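Release Consistency in Free Throw Shooting
Project report, Introduction to Sport Measurement
Reiko Fukuda and Roos Boersma
November 26, 2018

1. Purpose

The project tested whether players whose free throw release varies less from shot to shot also make a higher share of their attempts. Coaches tend to treat this as settled. The course reading gave mixed support, and most of it came from single sessions with very skilled shooters. We wanted data from ordinary club players over a longer period.

2. Participants and setting

The players were 11 members of the Flodorberg club, all of them regular practice attendees. Data were collected over 13 practice sessions, beginning in August. Every attempt was shot at the same basket with the same model of ball (Cokar indoor, standard size) at the end of practice, when players were already tired. Attempts made while another drill was running on the court were not recorded.
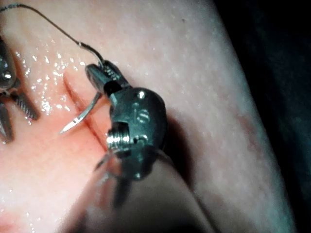 The grip was recorded separately from the release. Each player was asked to set the ball in the usual way and hold still while finger spread and palm contact were noted on a form. Contact area matters: a basketball has to rest on a wide spread of fingers and is controlled mainly by friction at the finger pads. We therefore scored pad contact and palm contact as separate items. Palm contact proved hard to score from the side, and the two of us disagreed often enough that we dropped it from the analysis.

3. Measurement

Release angle and release height were taken from side-view video with the Isteo tracking program. The program marks the ball on each video frame and fits a curve to the first part of its flight. Where the fit failed, usually against the white wall behind the bench, the ball was marked by hand.
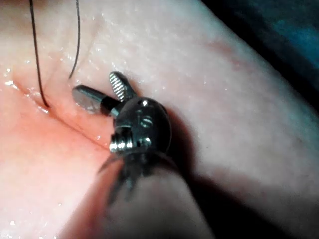

Fig. 2. Instrument above the tissue pad, with two strands of dark thread and a narrow incision.

Consistency was defined as the standard deviation of release angle within a session, averaged over all sessions a player attended. A low value means a repeatable release. It says nothing about whether the angle itself is a good one.

4. Results

Of 793 recorded attempts, 602 were made, or 75.9 percent. Players with a lower spread in release angle generally shot better, but the relation was weak and depended heavily on one player with a very steady release.

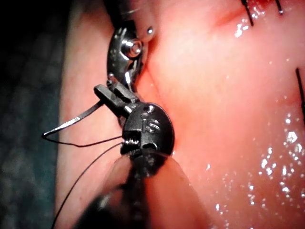 With that player removed, the trend was still in the expected direction but too small to separate from chance. Release height showed no clear relation to success – its spread was small for everyone.

5. Limitations

Attendance was uneven, so some averages rest on few sessions. Left-right error was not measured at all.

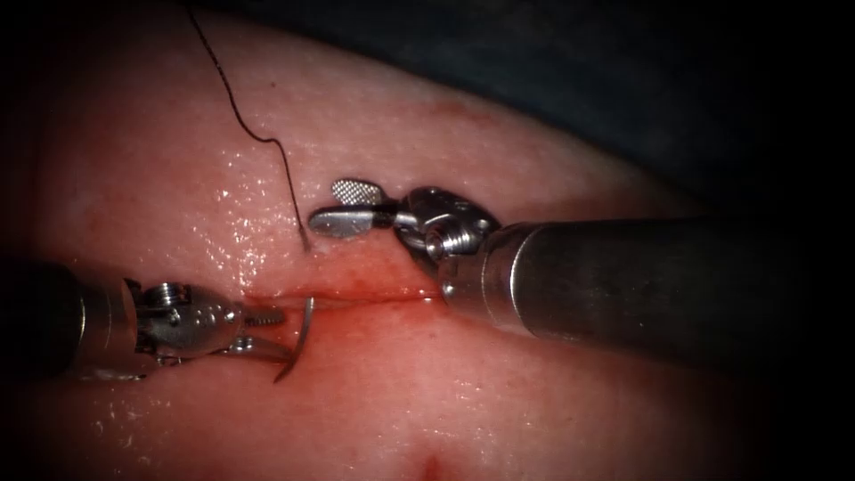
A second camera behind the shooter would fix this, provided both recordings can be started together. Boersma is testing the synchronization now, and the hand-marked shots will be marked again by Fukuda to check the error of that step.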